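Brendgate Shared Workshop
Build a Gripper Arm, Handout 3: Mounting and Checking the Wrist Camera

Before you start

You should have the arm bolted down and the finger servos moving from the Tarar board. If the fingers still buzz at rest, go back to Handout 2 and redo the end stops. The camera adds weight at the wrist, and a badly set stop gets worse with load on it.

Parts for this session: the camera module, the printed bracket, four M2 screws, one ribbon extension and a strip of foam tape. Brackets are in the drawer marked Dultutham. Use the 10 mm spacer. The 3 mm one in the kit bag is for the older lens.

Fitting the bracket

Power off at the wall. Slide the bracket over the wrist plate with the open side facing the fingers and start all four screws before tightening any of them. Run the ribbon along the outside of the forearm and leave a loop at the wrist. Turn the wrist by hand through its full travel. If the ribbon pulls tight anywhere, make the loop bigger.

First view

Power up and open the viewer on the bench laptop. The lens is a fisheye and you are looking at its raw output, so straight lines will bend and the corners stay black. The room may also come up rotated, depending on where the wrist stopped. Leave it that way for now. What matters in this check is that part of the hand is in view along with the work surface.

With the wrist turned, the white finger comes in from the lower left, with its blue strip and gray band showing. The round table, with the striped fabric lying over it, is at the upper left. The window grid runs along the right and bottom, and its bars are useful later for judging how much the lens bends a straight line.
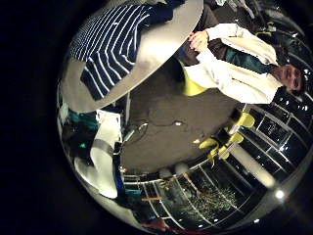

Calibration

1. Tape the checkerboard to the stiff card. A sagging board gives bad numbers.
2. Take 19 captures, moving the board between each one. Get it well out toward the rim of the circle in several of them.
3. Run the fisheye script from the Ilthorpe folder. The standard script will finish without an error but the result is no use with this lens.
4. Drop any capture with an error above 1 pixel and run it again. You need at least 11 good ones left.
5. Save the file under your bench number.

For next time

Bring your calibration file and a piece of cloth to practice grasping. Handout 4 covers finding an edge in the corrected view.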